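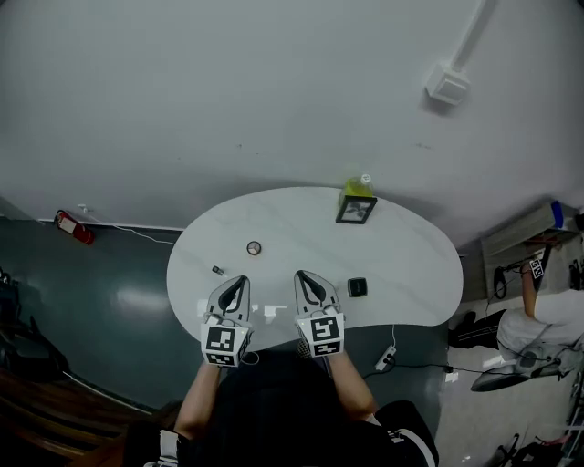

A white table with faint grey veining, the sort of pattern you find in marble.

Where do the wiggly lines in marble come from?
Written by Imani Tran

Have you ever sat at a table, waiting for your tea, and followed a wiggly grey line with your finger to see where it went? I used to do it at my grandmother's house. She had a marble shelf in her larder, where the butter and the cheese lived, and there was one long line on it that looked to me like a river on a map. It had little streams coming off it, and a lake in the middle, and I gave every single one of them a name.

Those lines are called veins, a bit like the veins you can see on the inside of your wrist, although there is no blood in a stone, of course! To find out how they got there we have to go back a very long time, to before there were any tables or larders or grandmothers, and we have to start in the sea.

It begins with shells

Imagine a warm, shallow sea, 100 million years ago. It is full of living things. There are creatures with shells, and corals, and a great many tiny floating things that are far too small to see without a microscope. Lots of them have hard parts made of a mineral called calcite, or of something very like it. (A mineral is one of the natural ingredients that rocks are made from, in the way that flour is one of the ingredients in a cake.)

When those creatures die, their hard parts sink to the bottom. More come down on top of them, and then more on top of those, year after year after year. Waves break some of the shells into bits, and the bits get mixed up with a soft, pale mud. After a while there is a thick layer of the stuff, and the weight of everything above squashes the layer below. The water is squeezed out, the bits get stuck together, and in the end you have a rock called limestone.

If you have ever looked closely at a limestone wall you may have seen a shell in it, or a piece of one. It feels very odd to find a sea creature in the side of a church, miles from the nearest beach. Chalk is a kind of limestone too, a soft, crumbly one, so the white cliffs on the south coast of England are really a huge heap of tiny sea creatures.

Then comes the cooking

Now, limestone is not marble yet. Something else has to happen to it, and for that it usually needs to go down, deep underground.

The outside of the Earth is made of enormous pieces called plates, and they are always moving, though so slowly that you would never notice. Sometimes two of them push into each other. The rocks in the middle are crumpled up like a rug when you shove it against a wall. Some get pushed upwards and become mountains, and some get pushed down and buried.

It is hot down there. The deeper you go, the hotter it gets, and a buried layer of limestone might reach 400 degrees Celsius, which is a good deal hotter than the oven in your kitchen. It is being pressed from all sides as well, by all the rock on top of it.

You might think the limestone would melt, but it stays solid the whole time. What changes is the calcite inside it. The little grains slowly grow into new crystals that fit together very tightly, like the pieces of a jigsaw. The old shells usually disappear while this is going on, so it is very unusual to find a fossil in real marble. If you look at a broken piece of marble in the sunshine it often twinkles a bit, rather like a sugar lump, and those twinkles are the flat sides of the crystals catching the light.

A rock that has been changed like this is called a metamorphic rock. It is a lovely long word (met-a-MORF-ick) and it comes from the Greek for a change of shape. When a caterpillar turns into a butterfly we call that metamorphosis, and you can probably spot that the two words are cousins.

So what about the lines?

If the limestone was made of very clean calcite, with nothing else in it at all, the marble will be white all the way through. But the bottom of the sea is not a very clean place! There was clay washed in by rivers, and sand, and rotting bits of seaweed and animals, and sometimes a dusting of ash from a volcano. All of that got buried along with the shells.

When the rock was heated and squeezed, those extra bits were cooked too. Thin layers that used to lie flat were bent and stretched and folded over, and that is how you get swirls. Try it with modelling clay if you have some. Take a big white lump and a very small grey one, press them together, then fold and squash and twist them a few times. Ask a grown-up to cut the lump in half for you, and have a look at the cut side. Stop before it has all turned one colour, or you will have to begin again with a new lump, and I have done that more than once.

Other lines were made in a different way. Rock can crack, even deep underground, and hot water with minerals dissolved in it can seep into the cracks. Bit by bit the minerals are left behind until the crack is full. A line like that is often thinner and straighter, and it may cut right across the swirls.

The colour of a line gives you a clue about what is in it:

Grey or black – often a form of carbon, the same stuff that makes pencil marks. It can come from living things that were buried in the mud.
Red, pink or yellow – usually iron. Rust is made of iron too, and you can see that they have the same sort of colour.
Green – often a mineral called serpentine, which was named after snakes because some people thought it looked like their skin.

Getting it out of the ground

A place where stone is dug up is called a quarry. Marble quarries can look like giant staircases cut into the side of a mountain. Long ago, workers would chip a row of holes in the rock, push in wooden wedges, and pour water on them. The wood swelled up as it soaked, and it pushed so hard that the stone split along the line. These days the blocks are mostly cut with a long wire that has tiny pieces of diamond fixed along it, and it runs through the rock like a cheese wire through a piece of Cheddar (only a great deal slower, and a great deal louder).

The blocks are sliced into flat sheets called slabs. Two slabs cut side by side have nearly the same pattern, and if you open them out like the pages of a book the lines match up on either side. Builders call this book-matching. Look out for it in old banks and railway stations and posh hotels, where it can look like a butterfly, or a face with two very long ears.

Is it real?

Lots of things have a marble pattern without being marble. People print it on paper, on plastic, on floor tiles and even on wellington boots. It can be hard to tell from a picture, so here are some things to try when you can touch it:

Put your hand flat on it. Real marble feels cold, even in a warm room, as it carries the heat away from your skin.

See whether the same bit of pattern turns up again somewhere else. A printed pattern often repeats itself, and a stone one does not.

Look at the edge, if you can. In real marble the lines go on down the side, as they run right through the stone.

Please don't try lemon juice or vinegar on anybody's table! Marble fizzes very gently when something sour touches it, and it leaves a dull mark that won't wipe off. If you would like to see some fizzing, put a piece of chalky stone or a bit of eggshell in a glass with a little vinegar, and watch for the bubbles.

A question from a reader

Jamie Horrocks wrote to ask whether the marbles you play with are made of marble. What a good question, Jamie! Most of them are glass nowadays, and the coloured twist in the middle is glass as well. But people did once make them out of real marble, and that is where the name comes from. They made them out of baked clay too, and if you are lucky you might still find one of those in a muddy garden after the rain.

Words to remember

Calcite: the mineral that limestone and most marble are made of.
Limestone: a rock often made from the shells and hard parts of sea creatures.
Metamorphic: changed by heat or squeezing, or by both together.
Quarry: a place where stone is cut out of the ground.
Vein: a line or streak of a different mineral running through a rock.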